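Section 4. Setting up the drip watering kit

Applies to the Visetti balcony and bed kit, both the short and long versions. Last changed 14 October 2020.

Read all of section 4 before cutting any tube. Tube that has been cut too short can't be stretched, and the joiners in the box run out fast.

4.1 Before you start

Have ready: sharp scissors or a tube cutter, a mug of hot water, an old towel, a marker pen, a bucket. No glue. No tape on the threads either, the washers do the sealing.

Check the bag of small parts against the packing slip. The grey end plugs and the grey goof plugs look alike. End plugs are the fat ones. Goof plugs are for holes punched in the wrong place, you will use a few.

Lay the main tube out flat in the sun or in a warm room for an hour. It comes coiled tight and fights you otherwise.

Work on a clear table for the timer part (4.2 and 4.3). The spring and the small washer roll off and are not sold separately. 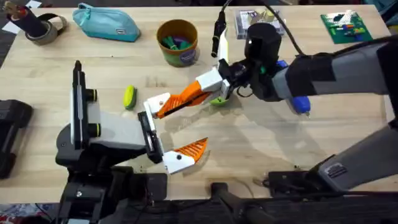
Can I run the kit straight from a rain barrel?
Only with the low pressure drippers, sold in the Ostov pack, and only if the bottom of the barrel sits higher than the highest pot. The normal drippers need tap pressure and will just weep or do nothing at all. Leave the pressure reducer out of the line on a barrel, it chokes the flow.

4.2 Batteries and clock

1. Twist the timer cover a quarter turn left and pull. Don't pry it with a screwdriver, the tabs snap.
2. Put in two AA batteries, alkaline. Rechargeables run at a lower voltage and the valve may stick open partway through a cycle.
3. Screen shows 12:00 blinking. Press SET, then the arrows to the right hour, SET again, then minutes.
4. Press SET a last time. Blinking stops. If it starts again inside a minute the clock did not save, go back to step 3.
5. Check the cover seal for grit before closing. Smear of silicone grease if you have it. Not cooking oil, not petroleum jelly, both make the rubber swell.

Note: the timer does not know about daylight saving time. Change it by hand.

Note: pulling the batteries for more than a few minutes wipes the clock and the program both. Write your program inside the back cover of this manual.

4.3 Programming the timer

Two settings matter, START and RUN. START is the time of day, RUN is how long the valve stays open. EVERY is the gap between waterings, in hours or days.

1. Press PROG until START shows. Set it. Early morning is best, before the sun gets on the pots.
2. Press PROG. RUN shows. Start with 3 minutes for pots, longer for beds, see 4.8.
3. Press PROG. EVERY shows. Pick 1 day for summer pots, 2 or more for beds.
4. Press PROG until the clock comes back. A small drop symbol means the program is live.
5. No drop symbol, no watering. Hold AUTO for a few seconds and it should come on.

RAIN button skips the next watering only. Press it again for one more skip. It doesnt cancel the program.

MANUAL opens the valve right away and shuts it after the RUN time. Pressing it a second time shuts it early. Give it a moment, the motor is slow.

CAUTION: do not run the timer on MANUAL with the tap closed to "test" it. Dry running wears the valve seat. Turn the water on first, always.

4.4 Fitting to the tap

Order from tap down: timer, backflow valve, filter, pressure reducer, tube adapter. Arrows on each part point away from the tap. All of them.

1. Unscrew whatever is on the tap now. Dig the old washer out, it tends to stay behind.
2. Thread the timer on by hand. Straight. If it goes on crooked it will leak for ever.
3. Hand tight plus nothing. No pliers, no wrench.
4. Add the backflow valve, then the filter, cup pointing down so you can rinse it.
5. Pressure reducer next, then the adapter.
6. Hold the bucket under and open the tap halfway. Press MANUAL. Let it run till the water comes clear.
7. Look at each joint. A drip at a joint is nearly always a missing or doubled washer.

Old brass taps with a worn thread: use the Trunditz adapter with the rubber sleeve and clamp. Tighten the clamp screw until the rubber just starts to bulge, then stop.

CAUTION: leave the backflow valve in. Many towns require one, and without it dirty water from the pots can get pulled back to the house supply.

CAUTION: never mount the timer lying on its side or upside down. Water collects under the battery door.

4.5 Laying the main tube

Main tube is the thick one. Run it past every pot or down the middle of every bed. It need not be pretty.

1. Start at the tap, leave a loose curve, not a tight bend. Kinks don't come out again.
2. Dip the tube end in hot water for a few seconds, then push onto the adapter up to the shoulder.
3. Lay it along the wall or bed edge. Pin with a stake at each corner and wherever it wants to lift.
4. At a corner, cut and put in an elbow. At a branch, a tee.
5. Leave the far end open for now. You will flush it in 4.7.

Longest run on one tap: 33 yards of main tube on flat ground. Longer and the last drippers starve. If you need more than that, split it with a Y at the tap and put a second timer on.

Uphill runs count against you. Put the tap end high if there's a choice. 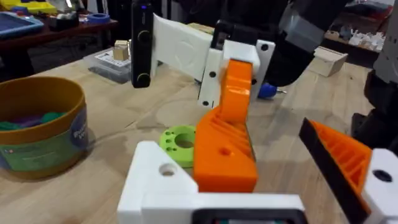
On a balcony, keep the tube on the wall side of the pots, out of the way of feet and chair legs. Railings get hot in summer and soften the tube where it touches, so use the stand-off clips there. Clip loosely, the tube grows and shrinks a bit through the day and needs room to slide.

Do not run main tube across a doorway. If there is no other way round, go over the top of the frame.

4.6 Drippers and thin tube

Mark all the holes with the pen before punching any. Walk the whole line once. Then punch.

1. Hold the punch square to the tube and twist as you push. Stop when you feel the pop. Through both walls means a goof plug on the far side.
2. Push a barbed connector in until it clicks.
3. Cut thin tube to reach the middle of the pot plus a hand's width.
4. Push thin tube on the connector. Hot water again if it's stiff.
5. Dripper on the other end, then the dripper in its stake.
6. Stake goes halfway between stem and rim. Not against the stem, it rots the crown.

How many to a pot: one for a small pot, two for a window box, more for a tub, spread out. Hanging baskets, one on each side, tube tied up the chain.

Adjustable drippers (red cap) open by turning left. Start them all at two clicks. Fine tune later with the water running, see 4.7.

Fixed drippers can't be set. Don't mix fixed and adjustable on the same line unless you have to, the adjustable ones rob the others.

Hole in the wrong place: goof plug, push it in dry with a thumb or the back of the punch. Wet ones slide out.

4.7 Flush and first run

1. Far end of main tube in the bucket. Tap open. MANUAL.
2. Let it run until there are no bits of plastic. Punching leaves crumbs and they head straight for the drippers.
3. Shut off. Fit the end plug. The figure-eight clamp works too: fold the tube over and slide the clamp on.
4. MANUAL again. Walk the line. Every dripper should be dripping, not spraying.
5. A sprayer: close it a click. A dry one: pull it, blow through backwards, refit.
6. Last pots on the line weaker than the first? Open those a click and close the first ones a click.
7. Press AUTO. Check that teh drop symbol is on. Tap stays open from now on, the timer does the shutting.

Come back next morning after the first automatic run and stick a finger in the soil. Do not judge by the top, it can look dry over wet roots.

4.8 How long to run

Starting points only. Sun, wind and soil change everything.

Herbs in small pots: 3 minutes, every day in summer.
Window boxes: 5 minutes, every day.
Tomatoes in tubs: 10 minutes, every day, twice when fruiting.
Vegetable bed: 30 minutes, every 2 days.
Shrubs, first year: 40 minutes, twice a week.

To check the amount, put one dripper in a measuring cup for a full RUN. A tub tomato in hot weather wants 700 ml a day at least. A window box does well on 400 ml. Adjust RUN first, clicks second.

Water coming out the bottom of the pot every time means too long. Cut RUN in half and water twice instead.

4.9 Upkeep

Filter: unscrew cup, rinse mesh, refit. Once a month, more on well water.
End plug: open and flush twice a season.
Drippers: if white with lime, soak overnight in vinegar, rinse.
Batteries: new ones each spring. Low battery symbol means change today, a dying timer can stick open.

Fertilizer only through the Vandenberghe feeder, fitted after the backflow valve. Liquid feed only. Powder clogs everything downstream and is not covered.

4.10 Winter

Take the timer, filter and reducer indoors before the first frost. Shake the water out, batteries out, keep them off the garage floor. In mild areas don't get caught leaving it till January, one hard night cracks the valve body.

Main tube can stay out. Open both ends and lift the middle so it drains. Thin tube and stakes can stay too, though sun makes them brittle, bring them in if there's room.

Spring: new washers, flush as in 4.7, then reset the clock.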